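Tuvden Scoring Board and Folder: Review
Nadine Shboul
Dec 31, 2025

The Tuvden is a grooved plastic board for scoring paper and card, sold with a flat folding tool. It is aimed at people who make cards, booklets and envelopes at home in small runs. I have used it since May, mostly for folded leaflets and the covers of stapled booklets, and before that I worked with a Floltby board of the same general type. Comparisons below are with the Floltby unless stated otherwise.

What is in the box
The board, the folding tool, a clip-on side stop and a printed sheet of measurements. There is no storage sleeve. The tool has a slot moulded into the back of the board, but it drops out if the board is stood on its short edge.

Board
The grooves are clean and evenly cut, with no burrs on my copy. They run the full height of the board, so a long sheet can be scored in a single pass. Markings are moulded and not printed. They will not wear off, but they are the same colour as the rest of the board and hard to read under a ceiling light. A desk lamp placed low to one side solves this. I ended up rubbing white crayon into the marks I use most.

The top fence is square to the grooves. I checked it with an engineer's square and found no gap I could see. The side stop is less good. It clips on firmly but has a little play, enough to put a long score visibly off by the far end. I now push it towards the fence with a thumb before each stroke. Floltby's stop is screwed down and does not move.

The rubber feet grip well on a painted desk and poorly on anything dusty.

Folding tool
The supplied tool has one pointed end for scoring and one broad end for pressing the fold flat. The point fits the grooves properly and does not tear light paper. The broad end leaves a shine on dark card if used directly, so a scrap sheet should go in between. I prefer a plain Sayegh folder for the pressing stage, as it is thicker in the hand, and keep the Tuvden tool for scoring only.

Results by paper weight
Ordinary copier paper scores well, though at this weight a hand fold is nearly as good and much quicker. The board is of more use where a crease has to run at an angle across the sheet. Line up both ends of the crease with one groove, hold the sheet near the middle, and draw the point towards you in one stroke. Light paper tends to lift on one side of a diagonal crease until it is pressed down, and it should be flattened before a second score is added. 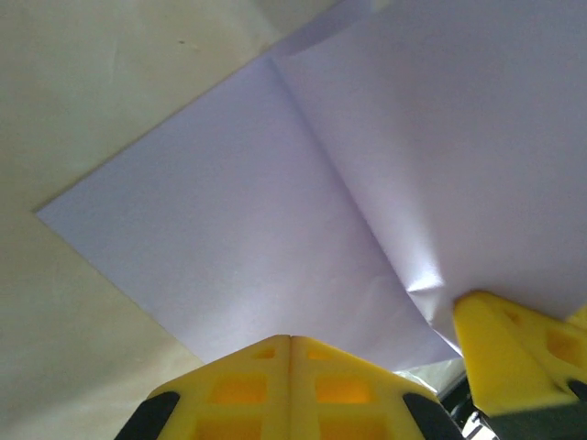
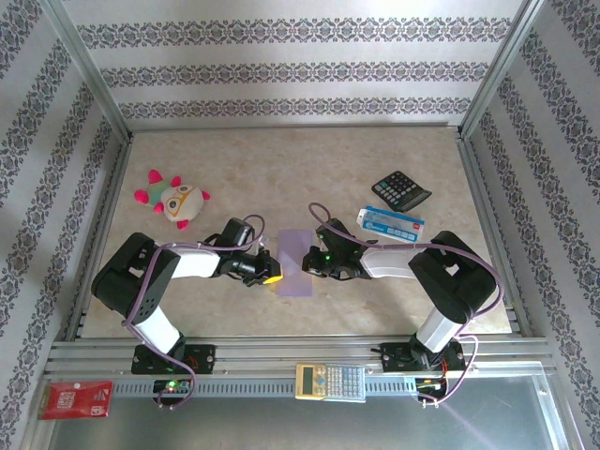
Heavier stock
Medium card is where the board earns its price. Folds are straight, and the outer surface does not crack if the score is made along the grain. Across the grain, a coated card from Jukell cracked slightly on nearly every fold. The Floltby gave the same result, so I put this down to the card.

Very thick card needs two or three passes. The groove is a little narrow for it, and the resulting fold has a soft, rounded spine. For booklet covers this is acceptable. For boxes it is not, and a wider groove at one edge of the board would have been a sensible addition.

Speed
For a repeat job with a single centre fold, I scored and pressed 76 leaflets in one evening without the stop needing to be reset. I rejected 2 of them, both for being fed in crooked. Scoring more than one sheet at a time is not worth attempting. Only the top sheet takes a proper crease. Pressing is different: up to 14 sheets already folded can be stacked and left under a heavy book overnight, and they come out flat.

Care
Wipe with a damp cloth. Glue should be removed from the grooves while it is still soft, using a cocktail stick. Do not cut on the board. A knife slip left a nick beside the centre groove on mine, and the point now catches there on thin paper.

Verdict
Good grooves, a square fence, a weak side stop. Recommended for light paper and medium card. If you mainly make boxes, buy the Floltby.

Score: 76 out of 86 on the checklist I use for all desk tools. Most of the lost marks are for the stop and the unreadable scale.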